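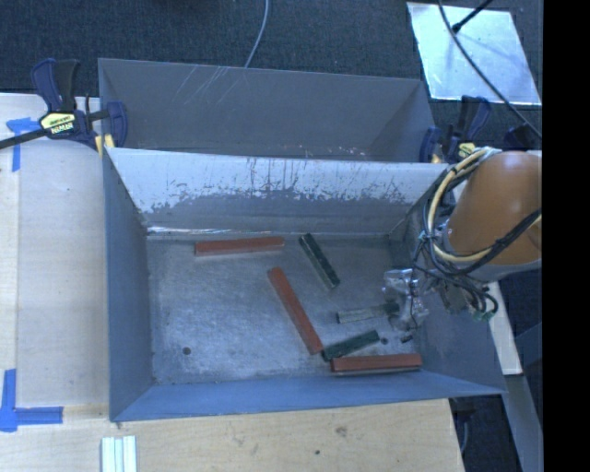

Can I take part if I have never worked with a robot arm? Most of our participants have not, and we teach what is needed in the first hour.

Cladport is looking for 4 people to help us with a study of failed grasps in bin picking. In August our picking cell at the Cemetti site had a fault which we still do not understand completely. The gripper reported that it was holding a block when it was holding nothing, and the arm continued to the second bin as if all was in order. On one occasion it closed on a block by the wall, did not stop at the force limit, and bent a finger. No person was hurt, but the cell was out of use until the finger was replaced.

From the log we have 1404 grasps, and almost 800 of them need to be judged by a human eye. You will watch short recordings of the arm working with red and green blocks, and mark for each one whether the grasp was good, lost or false. Later you will also repeat some grasps on the cell, together with our technician.

We ask for patience, good English and normal color vision, with glasses or without. You must read the Viklund safety sheet and sign it before you enter the cell area. The emergency stop is shown to everybody on arrival. Please wear closed shoes.

The payment is 700 euros for the complete study, paid after the last session. Travel is not included.

Write to Marcela Pešek at the Hister office until 10 November 2025, with a few lines about yourself and the hours when you are free.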